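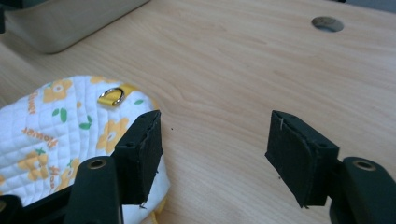
Can a machine do the household chores yet?

Some chores, in some rooms, and slowly. A robot arm can put cups on a shelf if the cups are hard and stand where it expects them. Soft things are more difficult — cloth changes its shape each time it is touched, so the machine must look again and plan again. A person does this without thinking.

For Saturday, read chapter 9 of the Bouchard reader and write 2 pages on one chore from your own home. Say which step you think a machine would fail, and why. Papers go to Denise Mottram before 13:00.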